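# Keeping beans in a glass cup on the counter, how long before they go flat?

**Akosua Gbeho**

Hi all! I got into whole beans in August after years of the ready-ground stuff and I'm completely hooked, so please forgive the long post.

My setup is tiny. I have a hand grinder, a kettle, a plunger pot and one end of a white table that I've claimed as the coffee end (the rest of the household gets the other end, and so far the border is holding). I buy a dark roast from Gralden, the little roaster two streets over. It comes in a paper bag with a fold-over top and no zipper, and the bag never stays shut for me, no matter how I roll it.

So I've started pouring beans out into a clear glass cup and leaving it next to my mug. I love it! I can see how much I've got left, I can smell them when I walk past, and in the morning I just tip from the cup into the grinder. One cupful gets me through most of a week. The rest stays in the bag with a clothespin on it.

Here's my trouble. Monday's coffee is wonderful. By Friday it tastes kind of thin and a bit papery, same beans, same grind, same everything. My sister says I'm imagining it. I don't think I am.

What I'd like to know:

- Is the open cup the problem, or is it the bag?
- Would a loose plastic lid on the cup do anything, or does it need to be properly airtight?
- Does light matter if the table is nowhere near the window?
- I grind 30 grams for the pot. Should I be weighing out each morning's beans ahead of time into little containers? That sounds fun but also like a lot of washing up.

I really don't want to go back to a tin in a cupboard where I forget what I have, but I will if that's the answer. Thank you!!

---

**Pentti Ikonen**

Airtight jar, dark cupboard, finish it within 2 weeks of opening. Don't put it in the fridge, they pick up onion.

---

**Halima Olatunji**

Oh, welcome to whole beans, it's such a good rabbit hole! You're not imagining it, and I'd bet on the cup.

Roasted beans give off gas for a good while after roasting, and the smell you enjoy when you walk past is flavor that's leaving. Dark roasts go faster than light ones. They're more brittle and porous, and the oils come up to the surface, so there's more for the air to get at. If your beans look shiny, that's the oil. With a light roast you might get to the end of the week in an open cup and only notice a little. With a dark one I notice by day three.

The good news is that you can keep the cup. You only need to change how much goes in it.

What I do: the main lot lives in a screw-top jar with a rubber seal (mine is a Kundetti, any jar with a seal that grips will do), in the cupboard, filled as close to the top as I can get it so there isn't much air sitting over the beans. When it gets half empty I move everything to a smaller jar. Then in the evening I tip out just the next morning's beans into a glass on the table, all ready to go. You still get the look, you still get the smell, and those beans are only out overnight. One night in the open I truly can't taste.

On your lid: a flat plastic lid that just sits there keeps out dust and crumbs and the odd fruit fly, and it slows things a little. It won't seal. If it snaps down all the way around and you have to pull to get it off again, that's better, but I still wouldn't trust it for a whole week of dark roast. For overnight, sure, pop it on.

Light matters less than air, in my experience. Away from the window is fine for a day. For anything longer I'd want it dark, and I'd want it away from the stove too. Warmth is sneaky. I used to keep mine on the shelf over the kettle and every morning they got a steam bath!

As for weighing ahead, I wouldn't do it for the whole week unless you freeze the portions. Freezing works really well if each portion is sealed and you don't open and close the same bag over and over. I did 11 little jars once when I'd bought far too much, and the last one was almost as good as the first. Let the jar come up to room temperature before you take the lid off, so you don't get water condensing on the beans.

My evening table looks like this, with tomorrow's beans in the glass, the lid off to the side, and the blue mug set out so I don't have to go hunting for one before I'm awake. 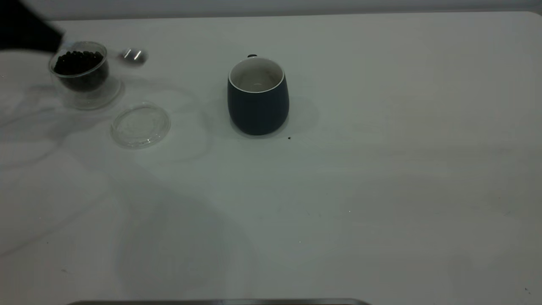

Lenni Pitkänen adds that the bag deserves some of the blame too. A clothespin only pinches the middle, and the corners on either side stay open. Fold the top down over itself four or five times, pushing the air out as you go, and then use two clips, one near each end. Or put the whole paper bag inside the sealed jar, bag and all, which saves washing coffee oil off the glass so often.

Also, wash the cup! With soap, between refills, and dry it completely. Old oil sticks to the sides and turns stale, and then every fresh batch sits in it. If you sniff the empty cup and it smells like an old cooking pan, there's your papery Friday, or at least a good part of it.

---

**Akosua Gbeho**

This is brilliant, thank you all! I sniffed the empty cup. Oh dear. It's soaking now.

I've got a big pickle jar with a good rubber ring, so that's going in the cupboard once I can get the pickle smell out of the lid (baking soda? sunshine? I'll take suggestions). I'm going to do the one-morning-at-a-time thing starting tonight, and I'll make my sister do a blind taste at the end of the week, open cup against jar.

Pentti, noted on the onion!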